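Flowers and odds and ends from the Wallonden rooms

December 2, 2018

Quick gallery page, more text than pictures as usual. Typed up on Sunday evening with the heating off so excuse the spelling. We had the rooms at Wallonden for the whole day, flowers first, then a look round the office side for anyone thinking of booking it in January. Same building, same day. Captions are short. Long notes underneath for those who asked.

If you were there and want something changed, use the form at the bottom of the contacts page, not the comments. The comments get read once a week if that.

The floor and the flower table

Everybody likes this floor. Dark planks, brown with grey running through, and it makes a pale table look twice as pale. Square top, light wood, right height for standing work if you are not too tall. Flowers still in their white wrapping, long thin stems out towards the front edge, small things at the back of the table incl. a little bottle with a bit of red on it. Power strip and cables on the boards, so mind your feet on that side.

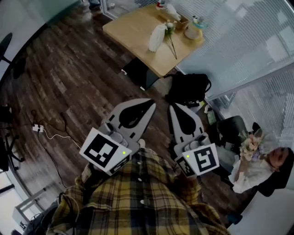 Notes on the flowers

Stems kept long on purpose. You can always take more off, you can't put it back. Cut at a slant, strip anything that would sit under the water, then leave them alone in a deep bucket for as long as you can stand it. Over 34 people have now asked on the list how long is long enough – overnight if you have a night, two hours if you don't.

Wrapping: leave it on until the vase is ready. Thin stems bend if they are left lying about loose, and then they stay bent and you have a very sad looking bunch by teatime. Paper is fine, cloth is fine, cling film is not.

Vases were the usual Honel ones from the cupboard. Plain, heavy, bit narrow in the neck. For thin stems the narrow neck is what you want, they stand up by themselves and you don't need wire or foam or anything. The wide Rissanen bowl is nicer to look at but everything slumps to the side in it. Fine for short stuff.

Water up to about halfway, change every second day. Sugar, pennies, aspirin – people swear by all of them, I have tried all of them, change the water.

Cost for the day came to 218 for flowers and sundries, split between us. A bit more than last time, winter prices. Reciepts are in the folder.

The table

Asked about a lot so here goes. It belongs to the rooms, it isn't ours and no you can't borrow it. Top marks easily. Wet vases need something under them, a folded tea towel does it. If you get a ring, wipe and let it dry fully before you panic, most of them go by themselves. Sap is worse than water. Get sap off straight away with a warm cloth.

Four can work round it if nobody has sharp elbows. More than that and you want the second table out of the store, which is heavier than it looks and takes two to carry.

The floor again

Sweep before you mop. Bits of stem get between the boards and go slimy. Soft brush, not the stiff one. Hardly any water on the mop. Felt pads under the table legs if you are moving it, there is a bag of them in the drawer by the sink, 22 in it when we left, please put back what you don't use.

The office side

Glass partitions going round in a curve, blinds in the middle one. White slats, narrow, horizontal. Nice and plain. White coat on, a bit of something patterned showing at the neck, yellow and green – cheers the place up no end.

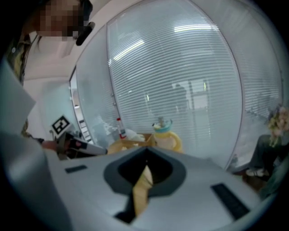
Notes on the office side

Blinds: turn the slats before you pull them up, and pull straight down on the cord, not sideways. Dust with a dry sock over your hand, one slat at a time, top to bottom. Boring but it works. Don't spray anything on them, it runs down and leaves a line.

Glass: vinegar and water, old newspaper or a cloth that doesn't shed. Do it on a dull day, in sun it dries before you get to it and you are left with stripes. Fingerprints are mostly at door-handle height so start there if you only have five minutes.

Sound carries a bit. Fine for a talk, less good if one lot wants quiet and the other lot has the radio on.

Booking for January

Through the Cliltier desk as before, by phone or call in. Mornings go first. Say when you book if you want the flower table left out, otherwise it gets put away and you will spend your first ten minutes looking for it. Bring your own scissors and a bucket. Tea things are there, milk isn't.

Bins: green waste goes in the brown one round the back. Wrapping paper goes in with the card if it's clean. Wet paper in the general.

Still to come on this page: the finished vases, once I have found the right card, and the list of what was in the bunches with prices. The old gallery pages are under Archive, newest at the top, some of the links are broken and I know wich ones.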